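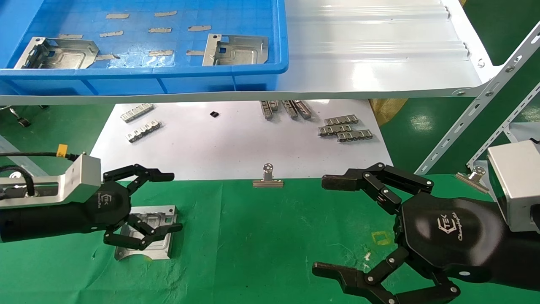

Sheet-metal brackets in a blue storage bin.

Cabinet Filter Fans: Your Questions

We love talking airflow at Stullatis, and these are the questions that reach our support desk most often. Ailsa Cairns updated the answers on 3 January 2026.

What does a filter fan do?
It pulls room air through a washable mat and pushes it across your drives and power supplies, and the warm air leaves through an exhaust grille. Simple, quiet and surprisingly effective!

Where should I mount it?
Low on the door or side panel, with the exhaust grille as high as you can get it on the opposite side. Warm air wants to rise anyway, so let it help you.

Can a filter fan cool my cabinet below room temperature?
Sadly not. If your room runs hotter than your electronics can stand, you need an air conditioner or a heat exchanger – ask us about the Cekurent line, we're very fond of it.
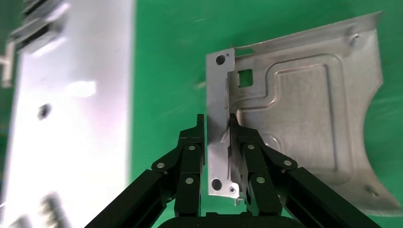
How often should I change the filter mat?
Check it once a month for the first season and you'll soon learn what your shop does to it. A clean office may need one new mat a year, while a woodworking shop can clog one in weeks.

Which cutout do I need for the Surnanico 200?
The drilling template is packed in the box, and you can order a spare as part 2456. Tape it to the panel, check the clearance behind it, then cut. The clips hold the fan without screws (we think this is the best thing about it).

Will mats for the older Chávez fans still be sold?
Yes, through the end of 2029. They come in packs of 29, so one box goes a long way.

My fan has started to rattle. Is it dying?
Maybe, but switch off the power and look for a loose guard or a stray cable tie first. If it still rattles after that, send us the serial number and we'll gladly help.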